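Unit 5 handout: Weight, road wear and who pays for it
Course reader, instructor Solange Hiebert

Read this before the seminar. The seminar goes better when people have, and I can tell.

Last time we looked at how fuel tax became the default way of paying for roads. It's a wonderfully lazy tax. You buy gas, the tax is in the price, and you never have to think about it. Heavier vehicles burn more and so pay more, in a loose sort of way. The looseness is this week's subject.

Road wear does not rise in step with weight. The usual rule of thumb is the fourth power: double the load on an axle and you get sixteen times the damage. It's an old rule based on old road tests, and engineers argue about the exponent with real feeling. For our purposes, any number well above one makes the point.

Take our worked case, the town of Sistholm. Its delivery firm, Vidau, runs a van that weighs 3,755 pounds empty. Split evenly over 2 axles, that's a little under 1,900 pounds each. Now load the van until the total doubles. Fuel use goes up somewhat. Wear, by the rule, goes up sixteenfold. The tax collector sees the first number and sleeps soundly. 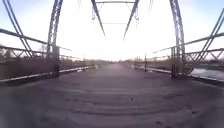

Electric vans make this worse, or at least more visible. They pay no fuel tax at all, and the battery adds weight. Sistholm's answer was a flat annual fee of $190 per electric vehicle, passed in July after a long evening. The fee is the same for a runabout that goes to the store and back as for a van that is out from dawn until dinner. It is easy to collect, and that was the winning argument.

The reading by Garnet Morin sets out two alternatives. The Tremblay plan charges by the mile, with a rate for each weight class. The Irham plan charges by weight only, once a year, at registration. Morin prefers the first and takes 80 pages to say so. You may skip the appendix on odometer fraud, though it's the liveliest part.

For discussion:

Who gains and who loses under a flat fee? Be specific about mileage.

Would a mileage charge need tracking, or would a yearly odometer reading do? Consider what drivers would put up with.

Weather also breaks up pavement — frost especially — whether or not anyone drives on it. How should that share of the bill be split?

Bring one page of notes. Handwriting is fine if I can read it.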